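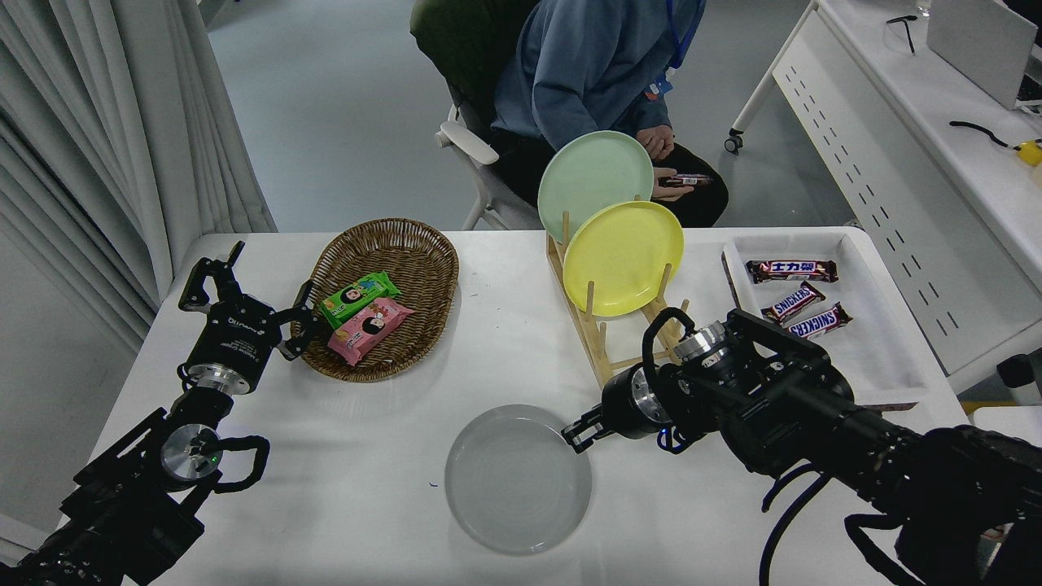 Print this page | E-mail this page

Setting Up a Shared Snack and Dish Station in a Small Office Kitchen

Updated February 17, 2023

A shared station needs a flat surface, a place for packaged food, a place for clean dishes, and a written refill rule. The steps below assume a kitchenette with one sink, no dishwasher, and up to 38 regular users. Larger groups should set up two stations at opposite ends of the floor.

Before you start

Measure the table or counter. Leave a strip at the front edge free of all items, wide enough to set down a plate while reaching for something else. Check that the surface does not rock. If it does, adjust the feet before loading it.

Keep the station away from direct sun and from any radiator. Chocolate and coated biscuits soften at fairly low temperatures, and the coating turns gray and streaked when it sets again. The food is safe to eat in that state but is usually left behind.

Step 1. Choose the container

Use an open container with low sides. Deep bins hide the bottom layer, and the bottom layer goes out of date. Woven baskets are acceptable for wrapped food only. Crumbs lodge in the weave and cannot be wiped out, so loose items belong in a smooth-sided tub with a lid.

Line a basket with a sheet of plain paper cut to fit. Replace the sheet when the basket is emptied.

Step 2. Sort the stock

Separate the packets by date and not by flavor. Write the month on a strip of masking tape and stick it to the outer carton. Anything marked December or earlier at the time of this update should already be out of the cupboard.

Put out a small quantity and keep the rest in storage. At Flallside, where this layout was first used, the basket was filled to the top each morning and the waste log showed 50 discarded packets in a single quarter. Cutting the morning fill to a single layer reduced the discards without any change in the purchase order.
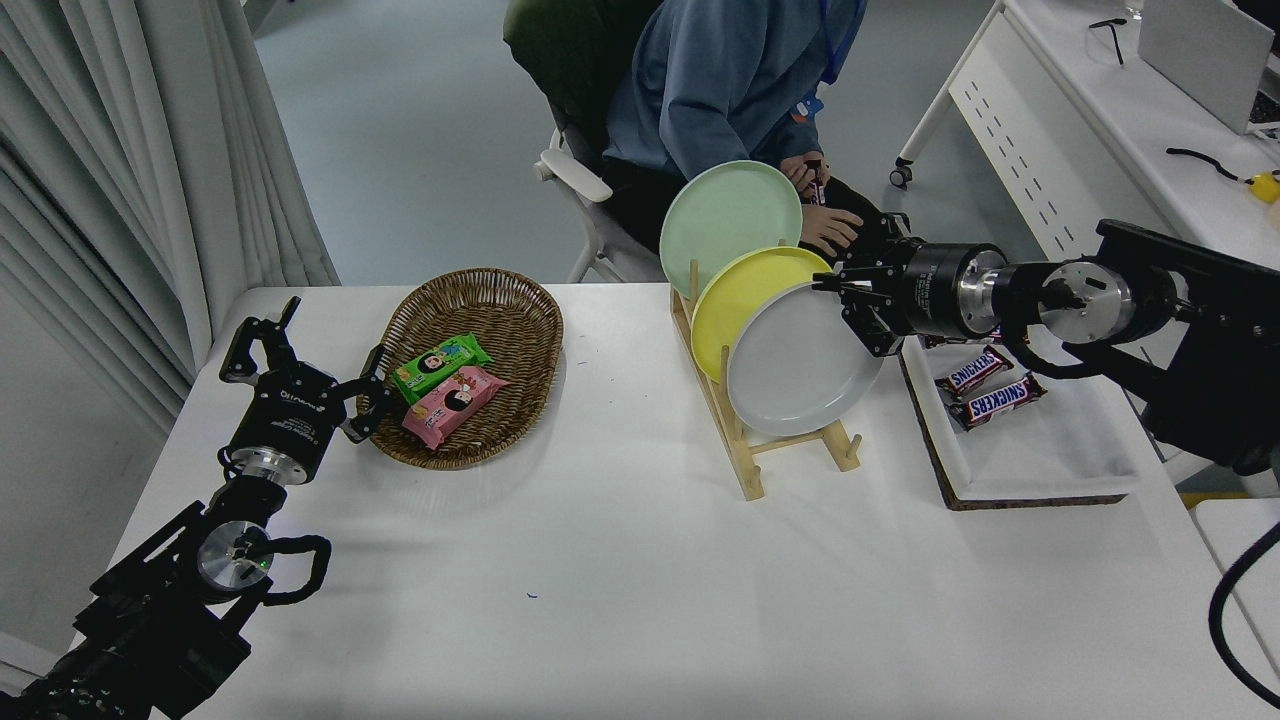

Step 3. Place the drying rack

Plates should stand on edge with an air gap between them. If two plates touch, the contact area stays wet and marks form. On a pegged rack, use every second slot for deep plates and every slot for shallow ones. Load the largest plate at the back.

A rack set on a bare counter needs a tray or a folded towel under it. Change the towel daily. Wood racks must be lifted and wiped underneath at the end of the day, or the base will darken. Do not oil a wood rack with cooking oil, which turns sticky. Food-grade mineral oil is suitable. Apply it thinly, wait overnight, and wipe off the excess.

Step 4. Label allergens

Keep the outer carton, or cut out its ingredient panel and tape it inside the cupboard door. Individual packets often carry a shortened list. The Jeltine card template has two columns, one for product name and one for allergens, and prints on half a sheet. Any equivalent card will do.

Step 5. Set the refill rule

Write the rule on one line and post it at eye level. The wording used at Hudonness is "Refill when the liner shows." It requires no schedule and no tally.

Step 6. Review

After 2 weeks, compare what was bought with what was thrown out. Adjust the order before adjusting the layout.
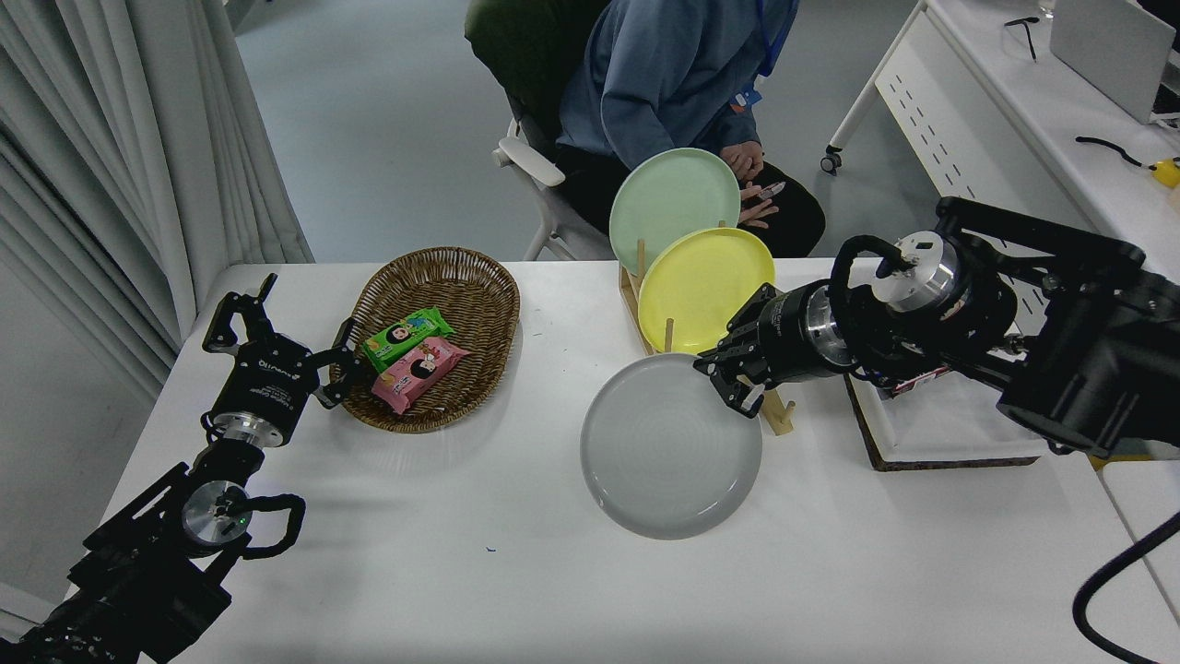
Pillai wrote in to say that the single-layer fill works poorly on floors with a late shift, where the basket is bare by early evening and the cupboard is locked. On those floors, leave one sealed carton next to the station and refill from it after the day staff go home.

Print this page | E-mail this page

Related items

Removing Scale from an Electric Kettle
How to Store Dry Goods in a Shared Cupboard
Shelf Liners: Paper, Cork and Rubber
Care of Unfinished Wood in Wet Areas
Writing a Kitchen Notice People Will Read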